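Sorting and Packing of Mixed Sweets: Project Report
Khadija Bouzid
Packaging module, November

2. Method

The aim was to compare two ways of sorting mixed wrapped sweets into small gift bags. In the first, called Semeo in the work plan, all sweets of one type were picked out before the next type was started. In the second, called Pameo, each bag was filled in full before moving on to the next one.

A towelling cloth was laid over the table before each session. On the bare table top, twisted wrappers slid when touched and small bars turned over. The cloth was smoothed by hand at the start of each run, but no attempt was made to remove every wrinkle.

Sweets were grouped by wrapper and not by flavour. Two main classes were used: crimped wrappers, sealed flat at the ends, such as a small Snickers bar, and twisted wrappers, such as a sweet in clear film with red ends. 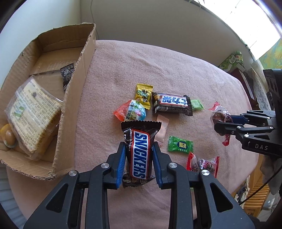 Crimped bars were held by the long sides, with the seal left free. Holding by the seal was tried on the Sunday session and dropped, as the bar swung and was hard to place in the bag. Twisted sweets were held across the body. The ends were not used as handles, because pulling on them loosened the twist.

3. Results

A total of 100 bags was packed, split equally between the methods. Semeo was quicker when the sweets were spread out. Pameo gave fewer wrong bags: 2 against 23. Most of the errors under Semeo were missing twisted sweets, which had been left in folds of the cloth.

4. Limits

Only one person packed, so practice may have affected the later runs. The order of the methods was not changed between sessions. Bag size was fixed throughout, and the effect of a wider opening was not tested. Torn wrappers were set aside and left out of the error figures.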